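Visit report: Clenstead Book and Paper Fair, and the Blackburn bindery at Wollunham
June 2023

I went to Clenstead with a short list: provincial poetry printed before 1900, anything from the Drokton Press, and a second volume to match an odd first volume I have had on the shelf for years. The fair fills the main hall and the corridor behind it. The plan handed out at the door listed 76 stands, most of them general stock, with a cluster of specialists in maps and children's books along the north wall.

Entry was 2 pounds, payable in cash only. Bags over A4 size had to be left at the desk against a numbered ticket. The hall has high windows on the east side, and the dealers there had turned their glazed cases inward. Light on the west side was mostly from strip fittings, which makes it hard to judge the colour of cloth. I carried two books to the door before deciding on them, with the dealer's permission, and put one back. What had looked like a clean green spine was faded to brown.

General condition was better than at the same fair last year. Prices for modern first editions in dustjacket were firm. Prices for Victorian sets in half leather were low, and several dealers were open to offers on them from the start. Joints were the usual weak point. I looked at a ten-volume history in half calf, marked at 400 pounds, with four upper joints cracked and one board held by the cords alone. The description on the slip read "some wear to extremities". I would not have described it so.

The Drokton Press items were on two stands. The first had three pamphlets, all in the original grey wrappers, stapled, with the staples rusted through to the central leaves. The second had the 1921 anthology in the larger paper issue. The colophon calls for 193 copies, numbered in ink. This copy was unnumbered and had no limitation slip. Both issues used the same setting of type, and the difference lies in the paper and the width of the fore-edge margin. I measured the leaf at 21.4 cm by 14.2 cm, which agrees with the larger issue. The unnumbered state is not in the checklist.
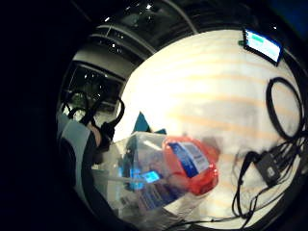
Brian Lukumay thought the unnumbered copies were overs kept back by the printer, and said he had handled another with the same blank space after the word "number" and a pencilled price on the rear pastedown. He would not pay a premium for it, but would not take anything off either. His view was that a false number added later is the thing to look out for, and that the ink of the genuine numbers has gone brown and shows slightly through the leaf. I have compared this with my notes on two numbered copies and it holds for both.

I bought the anthology. It lacks the front free endpaper and has a bookseller's ticket, partly removed, on the front pastedown. The text block is tight and there is light spotting to the first two gatherings.

The odd volume was not found. One dealer had the whole set, and would not split it.

The bindery visit was in the afternoon. Blackburn have been at Wollunham since they gave up the town premises, and they take small parties by arrangement. It is 20 minutes by bus from the fair and then a short walk along the canal. The firm does library repair, case binding in short runs and a certain amount of leather work. Visitors are asked not to touch work in the presses.

The tour follows the order of the work. Books come in at the collation bench, where each is checked leaf by leaf and a slip is made out recording defects. Nothing is pulled until the owner has signed the slip. Old spine linings are softened with wheat starch paste, left under film until the animal glue swells, and then lifted with a bone folder. On the day, a run of parish magazines was at this stage. The paper was poor, acidic stock from the 1910s, and the binder was guarding nearly every fold.

Sewing is done by hand on frames, on linen tapes for cloth work and on raised cords for leather where the original had them. We were shown the difference in opening between a book sewn all along and one sewn two-on. The second is quicker and gives less swell at the spine, but it is only suitable for books of many thin sections. The thread is unbleached linen in three weights. Choice of weight depends on how much swell is wanted for rounding, and the foreman was of the opinion that most amateur bindings fail here: the thread is too thick, the spine swells, and the boards never sit flat.

Rounding and backing takes place in a wooden press of some age with steel-faced jaws. The backing hammer is worked from the centre outwards in glancing blows. Shoulders are made to the thickness of the board, and the board is chosen first. Linings are mull and then kraft, with a hollow added for cloth bindings.
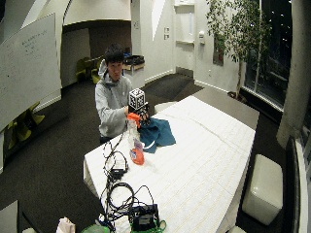
White-covered table, with orange bag and teal cloth.

Leather is bought in whole skins, goat for most work and calf for matching. Calf is pared much thinner at the joints, and this is the cause of many of the failures I had seen in the morning. The foreman's preference for a broken calf joint is a Japanese paper repair, toned with acrylic, in place of a full reback. It costs a good deal less and can be removed. It is not strong enough for a heavy folio, or for any book that will be in regular use. For those he will still reback, laying down the original spine where enough of it remains. He expects to lose some of the gilt at the bands.

I asked about missing endpapers, with the anthology in mind. They keep a stock of old blank paper taken from ledgers and broken account books, sorted by tone and by laid or wove. A replacement leaf is tipped on with a narrow line of paste and is always noted in pencil at the foot. The advice on my copy was to leave it alone. The hinge is sound, and a supplied leaf would have to be declared at any future sale. I have taken that advice. The pamphlets would be another matter: rusted staples should come out, and a single thread through the original holes is enough to hold eight leaves.

The finishing room was closed for stocktaking when we reached it. We saw the cabinet of type and some hand tools through the door. A sheet of sample letterings was passed round, on goat and on buckram, in foil and in gold leaf. The leaf is brighter at the edges of the letter and does not fill in at the counters. The current charge for a single line of foil on a cloth spine is on the price sheet, which was last revised in May. Leather is quoted by the job.

Notes for anyone making the same trip. The fair opens at ten and the trade are through the cheaper boxes in the first half hour. The cloakroom queue is long at midday. Take a rule, a lens and a soft pencil. The bus to Wollunham leaves from the stop opposite the hall and the stop for the bindery is the one after the lock. Parties are limited to eight. The stairs to the upper workshop are steep and there is no lift. Payment for repairs is half in advance, and the waiting time for anything in leather was given as five months.

Purchases: Drokton Press anthology, larger paper issue, unnumbered, lacking front free endpaper. One pamphlet from the same press, grey wrappers, rear wrapper chipped at the foot with no loss of text. Two sheets of old laid paper from the bindery's offcuts box.

Still wanted: volume two, brown cloth, with the publisher's advertisements at the end if possible.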